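Automatisierung bei uns im Betrieb, aus Sicht von einer, die am Tisch sitzt. Wird ein längerer Thread. 1/17
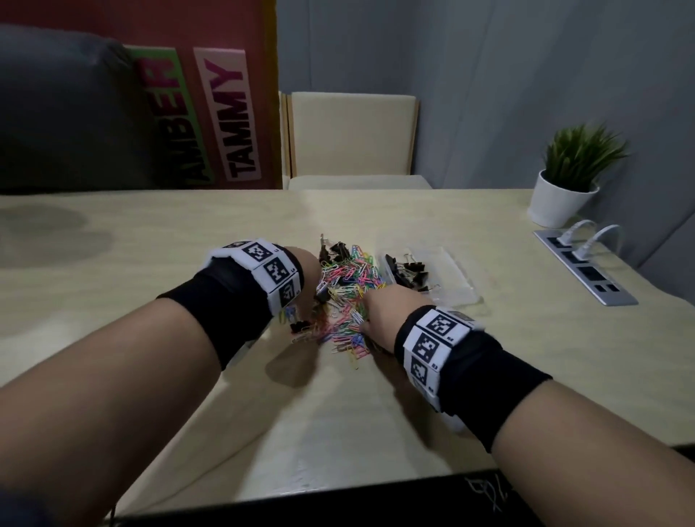 Klammern sortieren mit Markerbändern an beiden Handgelenken. Die schwarzen Foldback-Klammern kommen in die durchsichtige Schale, die bunten bleiben liegen.

2/17
Kurz zum Rahmen: Ich arbeite bei Tistier, wir stellen Büro- und Konferenzsets zusammen. Also Mappen, Stifte, Klammern, Namensschilder, alles in eine Schachtel, Deckel drauf, Etikett. 59 Leute an zwei Standorten. Ich bin seit zwölf Jahren dabei, die meiste Zeit davon in der Konfektionierung.

3/17
Im Oktober kam die Ansage, dass ein Teil der Kleinteilsortierung an Roboterarme gehen soll. Das System heißt Irora. Geliefert wurden zuerst keine Arme, sondern eine Kiste mit Bändern und eine Anleitung auf 60 Seiten. Die Arme sollen von uns lernen, also werden erst mal unsere Hände aufgezeichnet.

4/17
Die Bänder sind weiß und mit schwarz-weißen Quadraten bedruckt, ein bisschen wie QR-Codes. Darunter trägt man eine schwarze Manschette, die ein Stück den Unterarm hochgeht. Anhand der Quadrate rechnet die Software aus, wo das Handgelenk gerade ist. Nach dem ersten Vormittag merkt man sie kaum noch, im Sommer leider wieder schon.

5/17
Was sich an der Arbeit selbst ändert: Man wird langsamer. Eine Mischung Klammern sortiere ich normalerweise nebenbei und rede dabei mit der Kollegin. Für die Aufzeichnung soll jeder Griff sauber sein. Nicht schieben, nicht wischen, nicht drei auf einmal in die Handfläche und dann aussortieren.

6/17
Genau das mit der Handfläche machen bei uns aber alle. Man nimmt einen Schwung, dreht mit dem Daumen die falschen raus, der Rest fällt zurück. Das stand nirgends, das hat man sich abgeschaut. In der Anleitung kam es als "unzulässiger Mehrfachgriff" vor.

7/17
Wir haben das in der Runde angesprochen. Ergebnis: Es gibt jetzt zwei Arten von Durchgängen. Einen nach Vorschrift, Griff für Griff, und einen "frei", so wie man es sonst macht. Die freien zählen auch. Das war für viele wichtiger als die Frage, ob die Bänder drücken.

8/17
Büroklammern sind übrigens ein unangenehmes Material. Sie verhaken sich. Man zieht an einer rosa Klammer und hat fünf andere dran. Mit den Fingern spürt man das sofort und schüttelt kurz. Ein Greifer spürt das erst mal nicht, dem muss man es beibringen.

9/17
Die Foldback-Klammern sind leichter, die haben Bügel, an denen man sie packen kann. Deshalb hat man mit denen angefangen. Nächster Schritt sollen die bunten nach Farbe sein. Hellblau und Weiß bei schlechtem Licht auseinanderhalten, da bin ich gespannt.

10/17
Zum Geld, weil das immer gefragt wird. Für Aufzeichnungsstunden gibt es einen Zuschlag. Der war am Anfang nicht vorgesehen. Der Betriebsrat hat ihn zusammen mit der Betriebsvereinbarung verhandelt, die wurde am 31. Juli 2023 unterschrieben. Ohne die wäre bei uns kein Band angelegt worden.

11/17
Was drinsteht, in kurz:
— Teilnahme freiwillig, Nein sagen ohne Begründung
— keine Auswertung nach Person oder Tempo
— kein Ton
— höchstens 2 Stunden Aufzeichnung am Tag
— wer aufhört, kommt auf den alten Platz zurück

12/17
Der Punkt mit dem Tempo war der härteste. Die Daten geben es ja her. Wer die Bewegung vom Handgelenk hat, kann auch ausrechnen, wer wie lange braucht. Jetzt ist geregelt, dass die Aufnahmen ohne Namen an Irora gehen und die Schichtleitung keinen Zugang hat. Bisher habe ich nichts mitbekommen, was dagegen spricht.

13/17
Fallen Stellen weg? In der Vereinbarung steht: keine Kündigungen wegen der Anlage. Da steht aber auch nicht, dass jede frei werdende Stelle wieder besetzt wird. Zwei Kolleginnen gehen nächstes Jahr in Rente, und ich rechne nicht damit, dass ausgeschrieben wird. Das sollte man dazusagen, wenn man "keine Kündigungen" sagt.

14/17
Am anderen Standort in Asine läuft schon ein Arm im Probebetrieb. War einen Tag dort. Er sortiert gleichmäßig und macht keine Pause, ist pro Stunde aber noch langsamer als eine geübte Person. Dafür steht jemand daneben, füllt nach, räumt verhakte Klumpen weg und quittiert Fehlermeldungen. Das ist eine andere Arbeit als vorher, mehr Stehen, mehr Warten.

15/17
Für diese Arbeit gibt es eine Schulung, sie heißt intern Zou, fragt mich nicht warum. Inhalt: Anlage anfahren, Störungen lesen, Greiferbacken wechseln. Mit der Schulung kommt man eine Entgeltgruppe höher. Mein Kritikpunkt: Die Termine liegen alle nachmittags, wer in Teilzeit vormittags arbeitet, ist raus. Ist gemeldet, Antwort steht aus.

16/17
Für die Handgelenke ist es vermutlich gut. Ich kenne hier genug Leute mit Schienen und Salbe. Eine ganze Schicht Kleinteile ist nichts, was man bis 67 machen sollte. Gleichzeitig war das Sortieren am Tisch immer der Platz, auf den man nach einer Krankheit erst mal konnte, weil man sitzt. Wo diese Leute künftig hinkommen, konnte mir noch keiner sagen.

17/17
Ich selbst mache die Aufzeichnungen weiter mit und habe mich für die Schulung angemeldet. Wenn ihr sowas im Betrieb habt, mit oder ohne Bänder: Mich interessiert vor allem, wie ihr die Sache mit den Schonplätzen geregelt habt. Schreibt gern drunter, ich nehme es mit in die nächste Sitzung.

Nachtrag, weil gefragt wurde: Die Manschetten werden gewaschen, jede Person hat eigene. Die weißen Bänder werden nur abgewischt, sonst leidet der Druck.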